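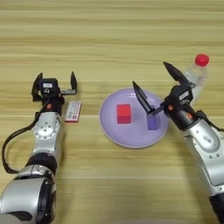

Review: Ekitz two-arm recording station, after 2,000 episodes

We bought the Ekitz station in February to collect demonstrations for a sorting and placing policy. It replaced a setup Vivek Katiyar had built from spare parts. Price aside, I wanted to know how many usable episodes an operator could record in a shift, and how much cleanup the files would need.

Recording software. Start and stop are on a foot pedal, so both hands stay on the controls. Each episode is saved with joint positions, gripper width and video from the head camera. Time stamps lined up well on every file I checked. The labeling screen is poor. Task names must be typed in full each time, and a typo creates a new task without warning. Bernadette Lebrun wrote a short script to merge the duplicates.

Grippers. Parallel jaws, black, with enough opening for blocks and small cartons. Flat boxes lying on the table are the hard case. Operators tend to pinch the short side and drag, and a policy trained on those episodes learns to drag too. We now discard them.

Working area. Two arms coming in from the near corners leave the middle of the table shared. Tasks with a plate at the center, one block on each side, work well for teaching both arms to take turns. Tall items such as a capped bottle should go toward the back. Even there, a gripper can hide part of one from the head camera, and the software has no way to flag this.

Cables. The outside loop needs slack. Ours came too tight for a full wrist turn, and Eltano, the dealer, sent a longer one in 7 days.

Our target is 4,000 episodes. We have had two unplanned stops so far, both cured by a restart of the controller.

Rating: good hardware, fair software. I would buy it again at the same price, but budget time for fixing labels.

Odette Lacroix, Mundstead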